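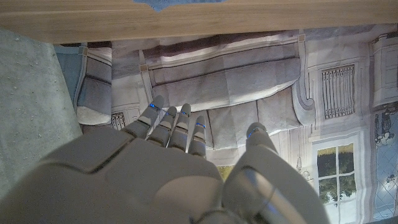 Printed Floor Mats for Room Planning: Speaker Notes

Residential Interiors Seminar, 19 Oct 2025
Speaker: Adhiambo Kombo, Karagiannis Interiors
Slides prepared with Živko Mladenović

Slide 1. Welcome

Thank the organizers and the host school. State the length of the talk and ask that questions be held until the end of each part.

Opening remarks: This session concerns the use of printed mats in the planning of living rooms. A printed mat is a sheet laid flat on a table or floor, on which a room and its main pieces of furniture are drawn. Our office has used such mats in client meetings for several years, and the remarks today come from that work.

Slide 2. What the mat shows

A flat drawing of a living room has to settle one question early: which piece does the eye find first? In most of our sheets it is the sofa. A long gray sofa across the upper middle of the sheet, with rectangular back cushions and white trim lines, gives the client a fixed point. Everything else can be discussed in relation to it.

Draw attention to the scrolled arm at the right end of the sofa. Clients respond to a detail of this kind, and it helps them to say whether they prefer a traditional or a plain outline.

Move to the seating on the left. The armchair form is drawn with horizontal cushion bands and a white base that curves at the bottom. Note that it reads as heavier than the sofa, although it is much smaller.

Pause. Ask how many in the audience would keep both pieces in a narrow room.

Slide 3. Color

The sheet keeps to soft grays, whites and muted blues. This range has two practical advantages. It does not compete with fabric samples placed on top, and it prints evenly on large sheets. The narrow blue-gray panel at the far left is as strong a color as we would advise.

The two small square ornaments, one near the left panel and one near the upper right corner of the sofa, may be mentioned briefly. If asked, say that small accents help people to judge the width of the wall.

Do not discuss paint brands. Refer such inquiries to the Fliker sample table in the foyer.

Slide 4. Tiles and grids

Below the sofa there is a gray area of square panels divided by thin lines. Members of the audience may read it as floor tile or as a seat surface. Allow both readings – the point is that a grid of any kind gives the client a sense of distance.

For our own sheets, each square stands for 300 millimeters. Explain that a client can then count squares between the sofa and the opposite wall without a ruler. Please repeat the figure, as it is needed for the exercise.

The small dark grille with vertical bars, just below the armchair, leads to the matter of vents and radiators. Fixed items should be printed on every sheet, however small. In the Nustley apartments, a wall vent was left off the first version and the cabinet order had to be changed in February.

Slide 5. Working with the client

Recommended order for a first meeting:

Lay the sheet flat and let the client look at it before anyone speaks.
Agree on the position of the sofa.
Mark doors, windows and vents.
Place fabric samples last.

A meeting conducted in this order takes 38 minutes on average in our office. Sheets should be stored rolled, printed side out, and never folded. A crease across a sofa back will be taken for a seam.

Slide 6. Costs

Our office printed 1,588 sheets in the last financial year, including reprints. Reprints were mostly due to incorrect wall lengths supplied at the first visit. Mr. Mladenović will speak to the survey form that now accompanies each order.

Hand over to Mr. Mladenović (five minutes).

Slide 7. Exercise

Distribute the Sodis worksheet. Participants are to work in pairs. The room is 3,000 millimeters wide – ten squares – and must hold one sofa, one armchair and a clear path to the door. Allow ten minutes, then take two plans from the floor for discussion.

Questions

Repeat each question into the microphone before answering. Worksheets are to be returned to the desk by the exit.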